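Minutes, Dulledside cell, weekly maintenance meeting
Tuesday, 9:30, test kitchen

Present: Valentin Le Goff (chair), cell technician, controls, Ondholm service (by phone)
Apologies: purchasing

**1. Previous minutes**

Accepted with one correction. The spare wrist cable is stored in cabinet 4, not cabinet 3.

**2. Wrist camera**

The Misora arm lost its wrist camera three times last week, each time with joint 5 near its upper limit. Controls checked the log and found error 502 (stream timeout) on all three occasions. The base connector tested good. The technician opened the wrist cover and found the cable jacket worn where it passes the second clip. No bare conductor.

The cable was replaced on Friday and rerouted outside the clip, with a longer service loop. Joint 5 was then cycled 400 times at half speed with the stream running. No timeouts. Ondholm asked that the loop be checked again after a week of normal running, as the new jacket is stiffer than the old one.

The camera was removed and refitted during this work, so hand-eye calibration had to be repeated. The first attempt was rejected because the target board had moved on its stand. The second was accepted and saved under the current tool number. The old calibration file is kept until the end of November.

**3. Sink station**

Valentin asked for the exposure setting to be reviewed before the station goes back on the schedule. Auto exposure is still on. Controls reported that it hunts when the wrist passes over the divider, and the segmentation mask flickers for a few frames afterward.

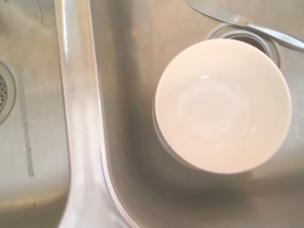
Controls proposed fixed exposure at this station only, set with the overhead lights on and the window blind down. Bright reflections on the steel are the main concern, followed by thin flatware, whose edges the depth filter tends to drop. Ondholm suggested a polarizing film on the lens. The technician pointed out that any film adds to the cleaning work and has to come off for calibration. Agreed to try fixed exposure first and hold the film in reserve.

The approach height above the basin floor stays as it is. The request to lower it was withdrawn until the new calibration has been checked against the touch-off points in both basins.

**4. Gripper pads**

The Srisuk pads now fitted have run for more than 400 cycles. Slight rounding at the tips, no splits. Grip force was measured at the start of the shift and was within limits. Pads to stay on until the next inspection. The technician will mark the fitting date on the pad holder, as the paper log was not filled in last time.

**5. Cleaning**

Lens cleaning moves from the weekly list to the start-of-shift list. Dry lint-free cloth first, lens fluid only if marks remain. No kitchen spray on or near the wrist.

**6. Actions**

| Item | Owner | Due |
|---|---|---|
| Inspect cable loop at wrist | Technician | Next meeting |
| Fixed exposure profile, sink station | Controls | Before restart |
| Touch-off check, both basins | Controls | Before restart |
| Order two spare wrist cables | Purchasing | Open |
| Send bend radius data for new cable | Ondholm | Next meeting |

**7. Other business**

The teach pendant holder is loose on its bracket. Technician to refit with locking nuts.

Closed at 10:15. Next meeting same time, same room.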